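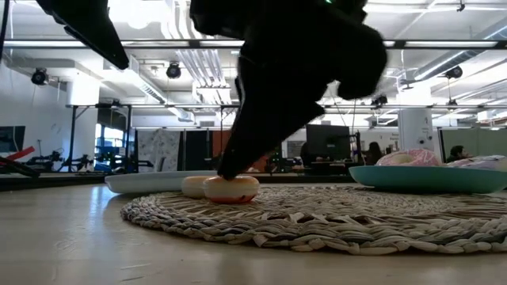 Drorden Wage Accord

The Drorden Wage Accord is the deal that sets minimum pay in hotels, kitchens, bakeries and shops across Grinutia. I've kept this entry up for a while now, and I still get mail asking whether it's a law. Sort of! It's an agreement between unions and employers that the assembly in Drorden voted to make binding, so a boss who ignores it can end up in front of the labor court.

Background

Before the accord, every town did its own thing. Ansah had a decent rate for kitchen staff, while Alerix (just down the coast) had none at all, and people would ride the bus 30 miles for a better shift. The first talks fell apart in February over Sunday pay – a sore point to this day – and it took a second round to get a text both sides would sign.

What it covers

Any workplace with more than 50 staff is in automatically. Smaller ones can opt in, and some 300 have done so, mostly cafes and family hotels. The full text runs to 829 clauses, and yes, I've read them all, including the long stretch on laundering aprons.
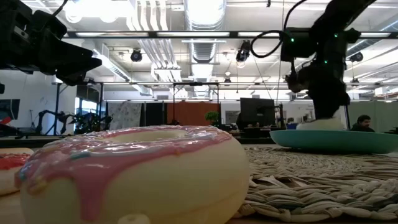 A toy donut with pink icing, beside a woven placemat.

Reform dispute

The governing coalition can't agree on what to do next. The larger party wants to scrap the Sunday rate and let towns set their own again. Its junior partner says it backs reform too, but several of its backbenchers from Ansah have said they'll vote no if the Sunday rate goes. I lean their way, so read this section with that in mind.

See also: Grinutia labor court; Ansah kitchen rate

Last updated Aug 6, 2024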